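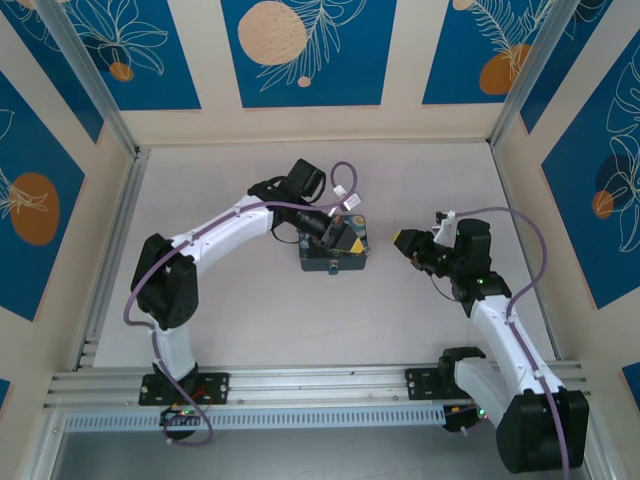

Hojas tropicales en las paredes y una cajita azul grisácea en el suelo.

Llevo desde julio queriendo escribir sobre Afshin Rashti y siempre se me cruza algo, así que hoy me he hecho un té bien cargado y aquí estoy, con la manta encima y el gato pidiendo sitio.

Para quien no lo conozca (¡qué envidia me dais, lo que os queda por descubrir!), Afshin presenta «Rata», ese programa de radio nocturno que empezó en una emisora pequeñita y que ahora escucha hasta mi cuñada, que no aguanta despierta ni el telediario. Yo me enganché en el episodio 16, el de la entrevista a la cantante Skarnex, cuando ella se echó a reír a mitad de una pregunta y él, en vez de seguir con el guion, dejó que se riera. Me pareció precioso.

Y claro, con la fama llegan las preguntas de siempre. Que si está soltero, que si aquella actriz de la serie «Taheri», que si se le vio cenando con alguien. Él contestó hace poco en antena, con mucha calma, que de su casa no habla y que prefiere que le preguntemos por los discos. Confieso que yo también había cotilleado lo mío — una es humana — y me dio un poco de vergüenza.

Lo que sí cuenta, y con mucha gracia, es lo de sus 30 cumplidos en el camerino del teatro Orton, comiendo tarta con una cucharilla de plástico porque la gala empezaba ya. También que guarda 259 cartas de oyentes en una maleta de su abuela, y que las va leyendo otra vez cuando tiene una mala noche. Yo le mandé una el invierno pasado, larguísima, como todo lo que escribo, y me gusta pensar que anda por ahí dentro, entre las demás.

La temporada nueva vuelve a medianoche y mi plan es escucharla entera en la cocina, con los cascos puestos para no despertar a nadie. Si alguien tiene grabado el primer episodio, el que quitaron de la web, que me escriba, por favor, que llevo meses buscándolo y a cambio ofrezco mi receta de bizcocho de naranja.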